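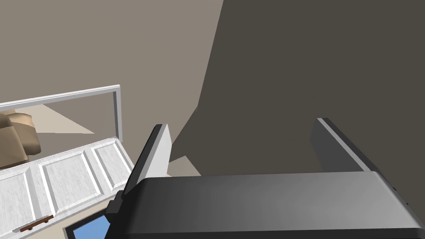
Figure 7.1 Two upright plates, the left one paler and taller to the eye than the right.

Chapter 7
What Things Are Worth, and Who Says So

In the town of Clandden there was once a jug that cost 32 dollars on one side of the street and 98 on the other. Both shops bought from the same potter. Both wrapped it in the same brown paper. The expensive shop had a bell on the door and a chair to sit in while you made up your mind, and it sold more jugs.

If you have read Chapters 1 through 6 in order, and I am told that some students do, this should bother you. We spent a good deal of Chapter 3 drawing two lines that crossed at a point, and I called that point the price. It was a fine point. But the people of Clandden had never seen our graph, and they went on paying 98 dollars.

This chapter is about the gap between those two numbers. Economists have given it several names over the years, some of them rude to the customer. We will use the plain one, the markup, and we will try to find out what is inside it.

Part of it is easy. Rent costs more on the sunny side of the street. Somebody has to polish the bell. When Irena Cieślak went through the books of both shops for her study of small-town retail, she found that rent, wages and heating explained less than half of the difference. She then did something few economists will risk and talked to the shoppers. 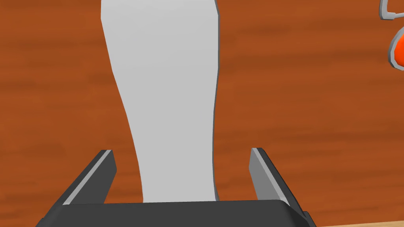
Most of them knew about the cheaper shop. A few had been in it that morning. They gave reasons for crossing the street that would not fit in any column of the ledger: the jug looked better over there, it was a gift, a person who sells it for 32 must know something is wrong with it. One man had bought the cheap jug first, taken it home to Waltodby, grown suspicious of it and come back for the other.

It is tempting to call these people foolish, and many textbooks do, usually in a shaded box. I would ask you to hold off until Section 7.3. A buyer who can't judge a glaze has to judge by something, and price is printed right there on the tag. Using it as a clue is a sensible habit that sometimes costs 66 dollars.

Sellers know about the habit, of course. In Section 7.2 we follow the Nyanda tea company, which could not sell its plainest blend until it raised the price, and in Section 7.4 we visit the Natmont auction, where 2,000 people turned up to bid on 1,301 lots and a fair number went home with things they had not meant to buy.

Before you go on, you should be comfortable with these terms from earlier chapters: demand, fixed cost, substitute, sunk cost. If the last one gives you trouble, think about what you paid for this book.

Section 7.1 begins with the cost side, where the arithmetic still behaves itself.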